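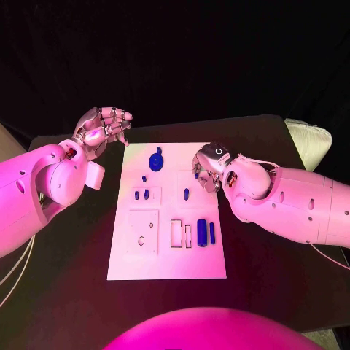

Peg and plate practice sets: does the layout sheet do anything?

Posted by ismail_farouk in Workbench & Small Assembly
446 views

I have a Birneo fit-together set. Small blue parts, white square plates with holes or slots in them, and one big white sheet that everything is supposed to live on. The idea is that you pick up a part, put it where it belongs, take it out, and do it again until your hands get quicker and you stop knocking things over.

I'm fine with that much. What I don't buy is the leaflet. It says to tape nothing down, keep the plates in the same places every session, and expect "noticeably cleaner placement" after 10 sessions. Cleaner than what? I've done more than 10 and the only thing I'm sure of is that I know where the slots are on my own table. If somebody moved the plates I think I'd be back to the beginning.

The other thing that bugs me is the small peg. The big round piece with the post is easy to grab and stands up by itself. The small peg goes over if you breathe near it, and then it rolls off and I lose five minutes crawling around on the floor.

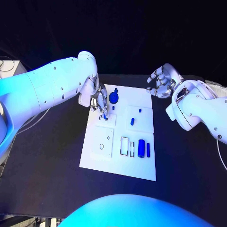

Blue part over the slotted plate. Round piece and small peg are farther up the sheet.

So three things I'd like to know from people who have used one of these for a while:

Does it matter whether the plates stay where the leaflet says, or is that just there to make it look scientific?

Do you fasten the sheet down? Mine creeps. The table is smooth and the sheet ends up crooked every time.

Is the Tremari version any better? It's $82 at Plesano and the photos look like the same parts in a nicer box. I am not paying that for a box.

Please don't tell me to "just practice more." I got that from my brother-in-law already.

dovetail_pat

Tape the sheet. I don't care what the leaflet says. Two strips of painter's tape along the short edges, and rub them down with a thumbnail. When the sheet shifts you end up correcting for the shift on every placement, and you have no idea whether you missed or the hole moved.

The plates are a different matter and I'd leave those loose at first. If a plate slides when you push a part in, you're pushing at an angle. That's useful to know. Tape the plate and it hides it.

As for fixed positions, you're right to be suspicious. I kept a tally for most of August, 100 placements a session, same layout every time. My numbers got better and I was pretty pleased with myself. Then I turned the sheet sideways and they went right back down. Not all the way to where I started, but far enough that I quit bragging. Now I move at least one plate every session and turn another a quarter turn. Slower, more annoying, and I trust the results more.

I haven't used the Tremari so I won't guess.

phromma_fan

I like the Phromma set way better!! Comes with a tray and the pegs are fatter. You should get that one. Never had any problem with anything rolling.

ismail_farouk

Fatter pegs would fix the rolling, sure, by making the whole exercise easier. I'm not sure I'd call that better. Do you know how snug the holes are? That's the part that decides whether it's any use to me.

phromma_fan

Not sure, pretty snug I guess. The tray is nice

lowbench

I'd push back on a couple of things.

First, the small peg. Stop standing it out in the open when you're working on something else. Set it near the top of the sheet, well away from the path your hand takes coming in, and lay it down on a scrap of felt if standing it up isn't part of what you're practicing. Most of the ones I've knocked over went down from the heel of my hand or my wrist, while my eyes were on my fingertips. Same goes for anything small that ends up under your wrist while your fingers are busy with another piece.

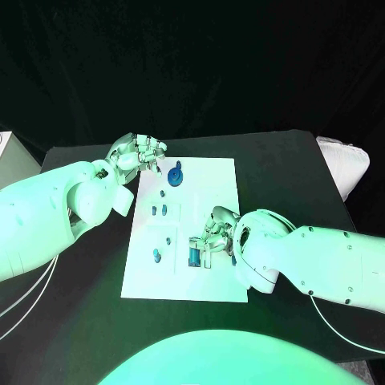
Fingers down at the upright blue cylinder, a small white block right next to it. The round piece stays up near the top edge.

Second, white plates on a white sheet is a bad choice and I don't know why these sets keep doing it. You lose the edge of the plate unless the light comes in low from one side. I slid a piece of gray card under each plate with a half inch showing all around. Cost me nothing. If your holes have a dark outline you'll get by on those, but the plain slots disappear.

Third, I don't agree with leaving the plates loose. With a tight slot, the plate lifts along with the part when you pull it back out, and then you need your other hand to hold it. Fine if you want two-handed practice. If you want to know how well one hand does by itself, put a dab of removable putty under two corners.

I did buy the Tremari, secondhand. The slots are a little tighter than on my older set, and that may just be my copy. One of the pegs didn't fit its hole until I sanded it. I would not pay $82 for it. Keep what you have.

ismail_farouk

Thanks, this is more than the leaflet gave me. Sheet is taped and the gray card is in. It does help me see the slots, I'll admit that. I'm going to try the plates loose for a couple of weeks and then with putty, same parts, and write the misses down. If the difference is too small to notice without a tally I'm going to call it no difference.

Still undecided about moving the plates every time.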